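Medstead site — drinks station, weekly check
Date: 27 April 2021

Drip tray and grate: PASS. Tray seated level. Lift the grate out and scrub the slots on the underside, where grounds collect.

Tray drain: PASS, with comment. Slow to clear. Flush with 2 liters of hot water and recheck next week.

Strainers: PASS. No broken wires found at the rim. Replace any strainer with a loose wire — do not bend it back.

Glasses: ACTION. One chipped, thrown out. Glasses stand on the grate while being filled and strained, never on the edge of the tray.

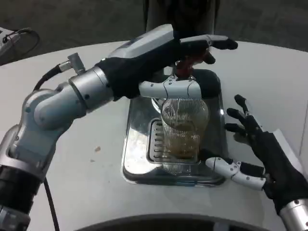 Abou Zeid asked whether the grate could go through the dishwasher with the glasses. It can, on the lower rack, but the tray has to be wiped by hand in place.

Power cord and plug: PASS. No cuts or scorch marks. Outlet cover tight.

Descaling: DUE. Last done at 265 brews. Use the Primier powder, one 50 g packet, then run two full rinses before anyone drinks from it.

Floor: PASS. Mat dry, edges flat.

Hand towels: ACTION. Down to the last pack. Order 20 more.

Next full inspection: June. Leave this sheet in the folder by the sink.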